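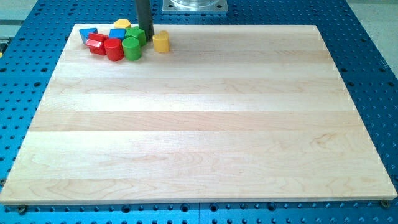

Tuesday, April 7, 2020

Hi all,

I've been meaning to answer this one since it landed in my inbox, and then I had a glue-up going and you know how that is. I'll leave the original in so the people reading by digest can follow along.

> Hello list, first post after a long stretch of lurking. I got the
> painted toy blocks down from the closet in March and we've been
> building on the rug ever since, which means building about two
> stories high before the whole thing leans over. I'd like to make a
> proper flat board for them. I have a stack of maple strips left over
> from a shelf and I was going to glue them edge to edge. Questions:
> do I need to worry about the board cupping? Should I leave a lip
> around the edge so the blocks don't roll off? What finish is okay if
> somebody's going to put their mouth on it? And is it dumb to use
> maple for this when plywood is sitting right there?
> Thanks in advance, I have no jointer and not much patience.

Not dumb at all! Plywood would do the job and you'd be done by supper, but if the maple is already in the house, use it. I love a maple play board. It's pale, so the reds and blues and yellows really pop against it, and a kid can spot the little green piece from across the room (so can you, in bare feet, before it's too late). It also makes a nice solid sound when a tower comes down. I count that as a feature, my downstairs neighbor may not.

About cupping. Yes, worry a little, but only a little. Narrow strips are your friend here. A single wide plank will do what it pleases once the heat comes on, but a bunch of narrow ones glued up tend to fight each other to a draw. Look at the end of each strip and see which way the rings curve, and flip every other one. People on this list have argued about that for years and I'm not reopening it, I just do it and my boards have stayed flat. The other thing is to finish both faces the same. I skipped the bottom on my first board because who's going to look at it, and by Christmas it rocked like a saucer.

Without a jointer you can still get decent edges. Clamp two strips face to face, like closing a book, and plane both edges together. If you're a hair off square the two errors cancel when you open them back up. If you have no plane either, a long straight stick with 60 grit stuck to it will get you there, slowly. Take it easy with the 60 though, it leaves scratches you'll be looking at for the rest of your life if you let it wander onto the face.

Lay all the strips out dry before you open the glue and shuffle them until you like them. Maple from the same stack can come out cream next to honey, and some strips have that wavy, swirly grain while the one beside it is plain as paper. I used to try to match everything and hide the seams. Now I kind of like seeing faint bands running across the board. Kids use them too — they turn into roads, or the line nobody's allowed to cross. What I would do is run the strips the long way or the short way on purpose and not just however they happened to land on the bench. Draw a big chalk triangle across the whole lot when you're happy, so you can put them back in order with glue on your hands.

The lip: I'd leave it off. I made one with a lip and it was a pain from day one. You can't sweep the blocks off into the box with your arm, crumbs pile up in the corner, and the first thing anybody wants to do is build right out to the edge and a bit past it, and the lip gets in the way. A plain board with the corners knocked back and the edges eased with sandpaper is all you need. Cubes don't roll. The slanted ones slide if they land on their slope, and they go off a lip as easily as anything.

If the board is going to live on a table and you don't want it skating around, there are a couple of ways to go. Rubber dots underneath are the easy one, but they'll creep on a slick top. I got a sheet of grippy mat from Corkeo, cut it a couple of inches smaller than the board all around, and that one hasn't budged. If your table is a metal one with holes in it, lucky you, put a screw in snug against each front corner and let the heads hold it. You don't even have to drill the maple, and when you want the table back you take the screws out and lift the board off. Just run a finger over the heads and make sure there's no burr.

Finish. I've used Cabello board oil on the last couple and I'm happy with it. It says on the can what it's safe for once it has cured, so read that and give it all the days it asks for, please. Wipe it on thin, let it sit, wipe off everything you can, then do that again the next day. You'll get a soft sheen and not a shine, and that's what you want, because a really glossy board is slippery and the blocks scoot. The toy paint is glossy enough already. I tried Skuka wax on one and it was lovely for a month and then showed every wet cup ring in the house.

One more about the blocks themselves, even though you didn't ask. If they've been in the closet a good while, go over them before they go on a new board. Look for chips at the corners and feel for rough spots. A painted block with a chipped corner will scratch fresh maple, and if you don't know how old the paint is, I'd set the chipped ones aside and not sand them. Otherwise a damp cloth and then a dry one, and don't leave them soaking in the sink. I did that with a set and the paint lifted right off the triangles.

As for storage, mine stay in an old Movex carton with the flaps cut off. I keep telling myself I'll make a proper box in maple to match, and I've got the strips put by for it too, but the carton slides under the couch and a wooden one wouldn't. If anybody has a plan for a low box that fits under a couch and still holds a full set, I'd take it.

Oh, and clamps. You'll want more than you think. Alternate them over and under so the panel doesn't bow up in the middle, and put wax paper between the pipe and the wood or you'll get black marks where the glue touches the iron. If you only have two, glue up two narrow panels first and join those the next day. It's slower, but you'll be able to manage it alone, and you said you're short on patience so maybe do it after bedtime.

Tell us how it goes, and what size you end up with.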